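From the Bench: My Month With Relays

Hello again from the back bedroom, which my family has stopped calling a bedroom. May got away from me, mostly on account of one very annoying relay, and since several of you wrote in last time asking for more repair stories and fewer book lists, you're getting the whole thing.

It started with the furnace blower at my mother-in-law's place in Unham. It would start fine in the morning and then, some time after lunch, quit. No hum, no click, nothing. She'd flip the breaker off and on, wait a bit, and away it went again. I drove over with my meter and of course it ran like a champ for the whole afternoon (they always do when you're standing there).

So I pulled the blower relay and brought it home. For anyone new to this: a relay is a switch worked by an electromagnet. You put a small voltage on the coil, the coil pulls a little metal arm over, and the arm closes a pair of contacts that carry the big current. Thermostat on one side, motor on the other, and the two never have to meet. I love them. You can hear them work, you can usually see them work, and most of the time you can tell what's wrong with one by looking at it.

Most of the time! I checked the coil first and got 157 ohms, right where the sheet says it should be. Then I put 24 volts on it and it clicked over. I did that maybe a dozen times and it clicked every time. By then I was ready to blame the thermostat and go eat dinner.

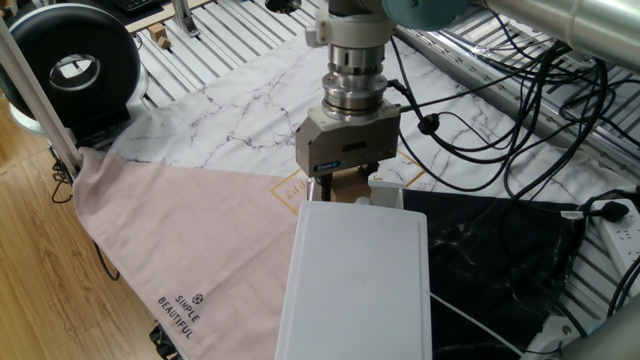
What changed my mind was an email from Océane Girard, who some of you will remember from the letter about old elevator controllers. She told me to stop testing the contacts with the ohmmeter and test them with a load. An ohmmeter pushes a tiny current through, and a tiny current can look perfectly happy going across a contact that's mostly burnt. Put a real load on it and measure the voltage across the closed contacts instead. A good pair drops next to nothing. Mine, with a heater for a load, dropped 548 millivolts, and the case was getting warm enough that I didn't want my finger on it for long.

I cut the cover off after that. The contacts were gray and pitted, with a small crater on one side and a matching bump on the other. Every time the blower shut off it drew a little arc, and every arc moved a little metal across. Do that for enough winters and you've got a rough, lumpy joint that heats up under load, and once it's hot enough it gets unreliable in ways that look like a ghost in the wiring.

A few people have asked me whether you can file contacts like these. You can, and I have, and I always end up doing the job again. The good material is only a thin layer on the face. Once you've filed through it you're down to plain copper, and that goes downhill fast. On big old open-frame relays with thick contacts, fine, a light dressing will buy you some years. On a sealed one that costs less than lunch, just replace it.

I ordered a Cosutix with a higher contact rating than the original. Please look at the motor rating when you shop and skip right past the big number printed on the side, which is usually for a plain resistive load like a heater. Motors pull a lot more at startup and kick back when you switch them off. The relay I took out was marked plenty high for a heater and not very high at all for a blower. I think that was the real problem from the day it was installed.

New one's been in for 6 weeks now and my mother-in-law has stopped calling me at lunch, so I'm counting it as a win — a small one.

Now some mail. Alcides Giraldo wants to know if he needs a diode across the coil of a relay he's driving from a little control board. On a DC coil, yes, put one in, with the stripe toward the positive side. When you cut the current, the coil throws back a spike that can kill the transistor. If the relay opens too slowly for you afterward, add a zener in series and write to me again. Don't do any of this on an AC coil, please.

And the Bélanger catalog is out. It's 142 pages, the terminal strips have finally moved to the front, and they've brought back the octal sockets I complained about last fall. I've also got a Mirerar timer relay sitting here that I haven't opened yet. It buzzes. I'll get into it next month.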